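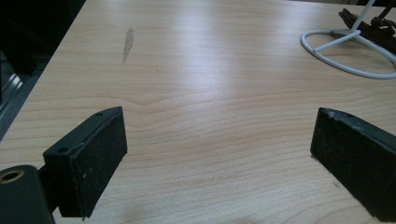
*The two fingers open over my table, with the brass ring at lower left.*

**Skavis hand-held gripper kit, 27 Jan 2020**

I bought the kit from Lornora for 187 euros and built it at home in five evenings. The printed manual is short, and step 7 shows the left bracket turned the wrong way, so I had to take it apart again. After this the assembly went well.

The fingers feel stiff in the hand and close evenly. I like the flat pads very much – they hold a pen or a small box without slipping. The black surface collects dust quickly, and you will wipe it often. My other complaint is the trigger spring, too strong for long work. I replaced it with a softer one from Peixoto.

Lornora promises new pads in February. I will order one pair.

Four stars of five.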